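4. Packing Fruit into an Open Box

This section applies to the Lokbridge home storage set, models 265 and 1514, and to any open rectangular carton of similar size. Read Section 3 (Preparing the Table) before you start.

4.1 Before you begin

Cover the table with a cloth. A fabric surface keeps round fruit from rolling and protects the skin from hard edges. Pull the cloth flat where the box will stand - a fold under the base will tilt the box and send the contents to one end.

A used gift or shoe box is acceptable if it is clean and the base is sound. Do not load any carton above 3000 grams.

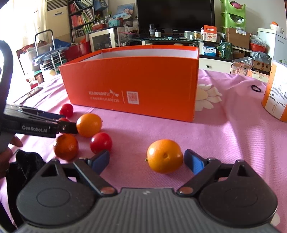 Inspect each piece of fruit. Set aside anything split, leaking or soft. Wipe off dirt with a dry cloth. Do not wash fruit immediately before packing, as trapped water shortens storage life.

NOTE: Leave the stem remnant on citrus. Pulling it out can tear the peel.

4.2 Sorting

1. Place the fruit in front of the box, within easy reach. Keep unrelated items to the sides.

2. Separate citrus from tomatoes. Within each group, separate large pieces from small ones.

3. Check that no piece is resting where it can roll off the table.
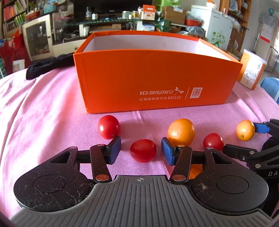
Cherry tomatoes bruise more easily than citrus and should be handled one at a time. Grip them at the widest point with light, even pressure. Larger oranges may be lifted from any two opposite sides.

CAUTION: Do not drop fruit into the box from rim height. Lower each piece until it touches the base, then release.

4.3 Loading

1. Load the large citrus first, in a single layer on the floor of the box.

2. Add the small citrus next. Use the spaces along the walls.

3. Add tomatoes last. Place them in the corners or in their own row, never underneath an orange.

4. If the box must be turned or moved during loading, hold it by the walls and keep it level. Pieces will shift - check their positions before continuing.
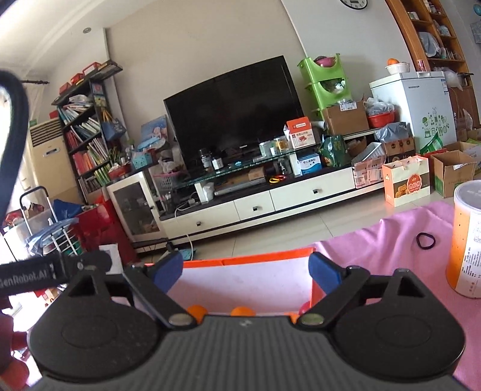

5. Remove small loose articles such as hair ties from the work surface so that they are not packed by mistake.

6. Look into the box from above. Fruit should lie on the base with no piece wedged against the rim.

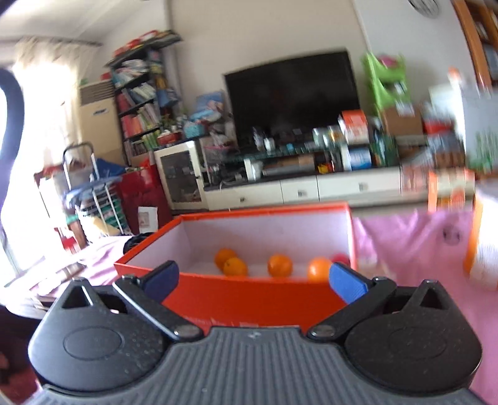 4.4 Storage

Leave the box open for the first night, then fit the Olex mesh cover (part 163) if supplied. Keep the box out of direct sunlight and away from the air outlet of an air conditioner or heater. Check the contents every two days and remove spoiled pieces at once.

For stacking more than one box, see Section 5.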